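Ticket 1058 – Heating zone 3 (back room) stays cold until midday
Opened by: Þórarinn Ásgeirsdóttir, Zoëga building office
Equipment: Niltura zone controller, Prollach wall thermostats, Lustus valve actuators
Priority: normal
Status: closed

Problem as reported
Zone 3 is on the same schedule as zones 1 and 2, which are both warm by 8 a.m. Zone 3 doesn't start to warm up until close to noon. The thermostat shows the flame icon from 6 a.m. on, so it is calling for heat. It began in March, after the water was drained down for the pump replacement. No error on the controller.

Entry 1
Checked the schedule on the controller against the one on the thermostat. They match. Clock is correct on both. Swapped the thermostat heads between zones 2 and 3 and left them for a day. Zone 2 was fine with the zone 3 head, zone 3 was still late. Thermostats ruled out and put back where they were. 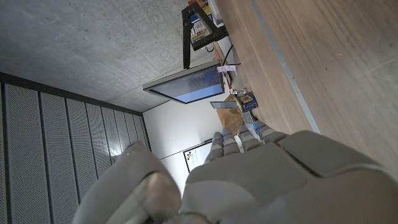

Entry 2
Room sensor next. A sensor that reads high will close the valve early, so I hung a plain thermometer beside it and compared the two through the morning. They stayed within one degree of each other. I also wanted to know if anything under the sensor could be warming it. The only furniture I had any doubts about was the wooden table, with the gray hand and its blue lights over by it, and the sensor is on the opposite wall at head height. Nothing there to throw the reading off. Sensor resistance is normal for the temperature. Moving on to the valve.

Entry 3
Controller log for zone 3, one morning:
6:00 call for heat
6:01 valve output on
6:04 valve end switch closed
6:04 pump request sent
11:40 return temperature begins to rise

So the controller is doing its part. The end switch says the valve is open within three minutes, but no warm water comes back for hours. Either the end switch is wrong or the water isn't moving.

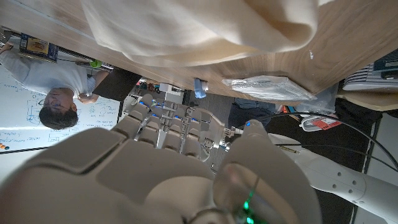
Took the actuator off and worked the valve pin by hand. It moves the full travel and springs back. Actuator on the bench opens and closes normally. Put back and tested again, same result. I had been fairly sure it would be a stuck pin – it wasn't.

Entry 4
Reply from Zoëga office: could this be air in the loop? The drain-down was only bled at the manifold, as far as they know. There is a high point in the pipe above the back room door with its own bleeder, behind the access panel marked 305.

Opened the panel. The bleeder cap was painted over and looked as if it hadn't been touched in years. Scraped it clean and bled it. Air for almost 600 seconds, then water. Topped up the system pressure afterward.

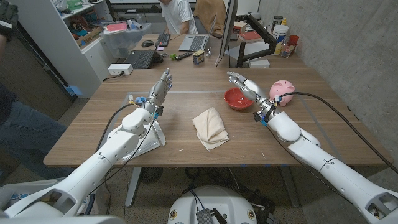 Left the zone on a normal schedule overnight. Next morning the return temperature was rising by 6:25 and the room was at setpoint just before 8.

Entry 5
Second morning, same result. Also raised the zone 3 balancing valve by half a turn, as it was set lower than the other two for no reason I could find in the notes. Zones 1 and 2 not affected.
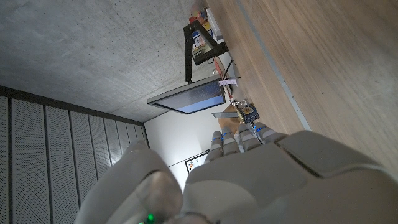

Back room, zone 3. Robotic hand with blue indicator lights at the knuckles.

Resolution
Air lock at the high point over the back room door. Bled at panel 305, pressure topped up, balancing valve adjusted. No parts used. Bleeder location added to the drain-down sheet, with a note to bleed it before the manifold.

Follow-up
Check system pressure again in two weeks. If it has dropped, open a new ticket and link it to this one. The noise complaint from zone 1 is separate and stays under 803.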